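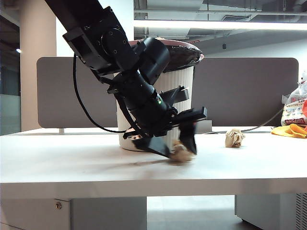
Brazo robótico con pinza paralela sobre una bola de papel arrugado. Foto: archivo del proyecto Grornenach.

La enseñanza por demostración, también llamada programación por demostración o aprendizaje por imitación, es un conjunto de métodos con los que una persona muestra una tarea a un robot en lugar de escribir cada movimiento en un programa. La demostración puede hacerse con la mano, moviendo directamente el brazo, o a distancia, mediante un mando u otro dispositivo. El sistema registra la ejecución y la utiliza después para repetirla o para ajustar un modelo de control.

Enseñanza cinestésica

En la enseñanza cinestésica el operador sujeta el brazo y lo conduce por la trayectoria deseada. Los motores compensan el peso de los eslabones, de modo que la estructura puede moverse con poca fuerza, mientras los codificadores de las articulaciones anotan las posiciones. Su aprendizaje es rápido para el operador y no exige conocer las coordenadas del robot.

Tiene dos inconvenientes habituales. Las manos del operador pueden tapar el objeto a las cámaras, y resulta difícil mover varias articulaciones a la vez con soltura. En tareas con dos brazos suelen hacer falta dos personas o un registro por separado de cada brazo.

Teleoperación

En la teleoperación el operador no toca el robot que realiza la tarea. Las órdenes llegan desde una palanca, un mando de realidad virtual, un ratón de seis ejes o un brazo maestro, una réplica ligera cuyas articulaciones copia el brazo seguidor. Este último sistema se conoce como configuración maestro-seguidor y permite trasladar también la apertura de la pinza.

Las imágenes quedan libres de manos humanas y se parecen más a las que el robot recibirá cuando trabaje solo. A cambio, el operador pierde parte del tacto. Algunos equipos devuelven la fuerza de contacto al mando; en otros, el operador se guía únicamente por la vista. El retardo entre la orden y el movimiento afecta sobre todo a los agarres finos.

Datos registrados

Una demostración completa se denomina episodio. Suele contener las posiciones articulares, el estado de la pinza, las imágenes de una o varias cámaras y una marca de tiempo común. A veces se añade una instrucción escrita, por ejemplo «tira el papel a la papelera».

La cantidad necesaria depende de la tarea y del método. En el proyecto Grornenach se fijaron unos 80 episodios por tarea, de los que 40 se grababan con los objetos en posiciones nuevas. Los episodios fallidos se descartan o se etiquetan aparte - en ciertos métodos sirven para enseñar correcciones.

Tareas habituales

Son frecuentes las tareas de recoger y colocar, abrir cajones, doblar tela y ordenar una mesa. El papel arrugado se emplea como objeto de prueba porque cada bola tiene una forma distinta y cede al cerrarse la pinza. Una papelera añade la dificultad del borde, que el brazo debe salvar antes de soltar.

Limitaciones

Un modelo entrenado con pocas demostraciones tiende a fallar cuando cambian la luz, la altura de la mesa o el punto de partida. Los errores pequeños se acumulan y llevan al robot a situaciones ausentes de los datos. Para reducir este efecto se intercalan correcciones del operador durante la ejecución autónoma. También influye la manera de trabajar de cada persona: dos operadores pueden resolver la misma tarea por caminos diferentes, y la mezcla da a veces movimientos indecisos.

Véase también

Aprendizaje por refuerzo
Pinza robótica
Robot colaborativo
Telerrobótica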